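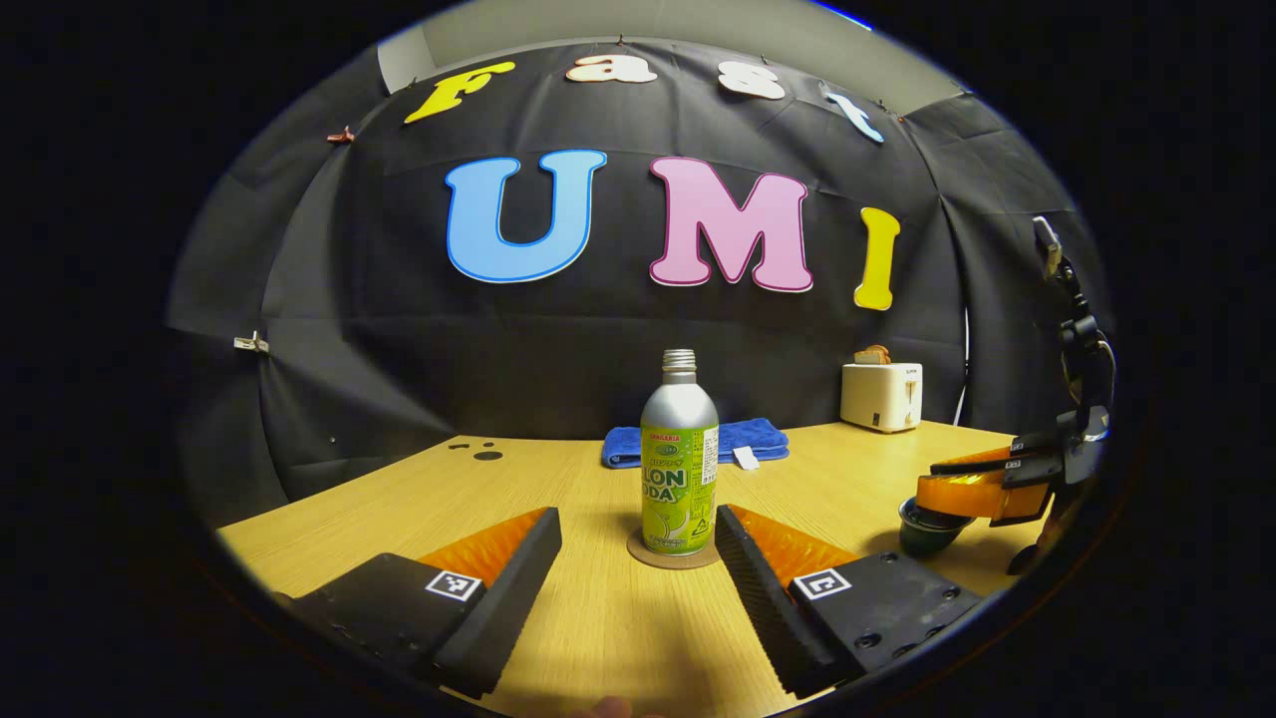

Setting a Tabletop: Backdrops, Heroes and Supporting Objects
Nemley School of Display, Foundation Course, October block
Handout for session 4, Eglītis Hall, Room 133
Reading time: 5 min
Shares 133 | Comments 8

Last session ended with everybody's tables looking like yard sales, and I mean that fondly! You can't learn to edit a table until you've overloaded one. Session 4 is where we start taking things off, moving things back and deciding which object gets to be the star.

Keep these notes near you while you work. There are ideas in them for the exercise at the end, which is due before we move on to colored paper.

1. The hero

A tabletop needs a hero, and the hero usually wants the middle of the table or a spot near it. Drinks containers are a joy for beginners – they stand up on their own, they have a clear front, and somebody has already spent a lot of care on the label. Look at the melon soda at the top of the page. Silver aluminum, ribbed cap, lime-green label wrapped around the lower half. The bare metal at the top and the strong color underneath give you two surfaces to enjoy in one object.

Now look at what it stands on. A round cork coaster is such a small thing and I love it. Cork is matte, brown and warm, and aluminum is none of those, so the bottle's edge reads clearly. A coaster also gives the hero a little territory of its own. Put the same bottle straight on a wooden top and try it both ways before you decide. Walk to the far side of the room, turn around, and see which version catches your eye first.

Labels: turn the container slowly until you like what faces forward. You don't need the full name showing. With big lettering, part of a word often does the job, and the curve of the letters around the side tells people the thing is round.

2. Supporting objects

Supporting objects go behind or to the side. Give each one a different surface from its neighbors. In our opening setup you get terry cloth, metal, cork and the crust of a slice of toast, and I could look at that mix all afternoon.

Cloth first. Fold it, and fold it with intention. A folded towel makes a low, soft block of color, and bright blue behind lime green is a terrific pairing. Keep the pile low so the hero stays taller than it looks on paper. Tags are a matter of taste. Some of you will tuck them under, some will leave them out, and in the critique we'll talk about both.

Appliances are harder. They're bulky and can bully everything else on the table. A small white toaster in a back corner behaves very nicely, though, and the toast sticking up out of the slot does wonderful work. Golden brown against white! Take it away and you have a box with a lever. Food changes the mood of a table faster than any other prop I know.

A few toast notes from years of wasting bread:
– Stand the slice so the crust shows above the body of the toaster.
– Go darker than you'd want for breakfast. Pale toast disappears under bright lights.
– Bring spares.

Cords need a decision as well. A thin white cable running down black fabric is going to be noticed. You can route it behind the cloth, swap it for a dark one, or let it hang. Any of those is fine with me as long as you chose it.

3. Backdrops

Black fabric is the backdrop we use most at Nemley. It's forgiving and it makes color jump. Hang it in a curve around the back of the table and you get an enclosure, almost a small theater, with no hard corners for the eye to snag on.

Folds and seams will show. If you want them gone, steam the cloth and pull it tight. If you leave them, the backdrop looks like fabric and the whole setup feels a bit more handmade.

Clips: the white and reddish ones both show up on black. Dark clips hide better. Check the top edge too, and ask yourself whether the strip of wall over the cloth is helping you.

4. Lettering on cloth

Cut-out letters are the most fun you can have with paper and pins. What I'd like you to notice:

Size sets the order of reading. "Fast" sits on top in smaller letters and "UMI" is larger below, and the large row has real punch from across a room.

Outlines matter. A pale letter with a pink edge, or a sky-blue one with a darker blue edge, has a crisp shape on black. Try a letter without its outline and compare.

Let something tilt. The light blue "t" leans, the yellow "I" sits lower than its neighbors, and the rows feel lively for it. Use a ruler if you're nervous, then nudge one letter when you've finished.

Echo your table. Yellow and blue overhead talk to the green and blue underneath.

5. Exercise

Build one tabletop with a hero, a folded cloth and something edible. Add lettering if you have time. Make two versions, changing only the position of the hero, and write 300 words on which you prefer. Bring both versions to the critique as prints or on your phone.

The Duradar pins and Gundau cloth are in the tall cupboard. Please roll the cloth when you're done with it – folding puts a crease right where you'll want your letters.

Questions about the handout: front desk, Eglītis Hall
© Nemley School of Display
Back to top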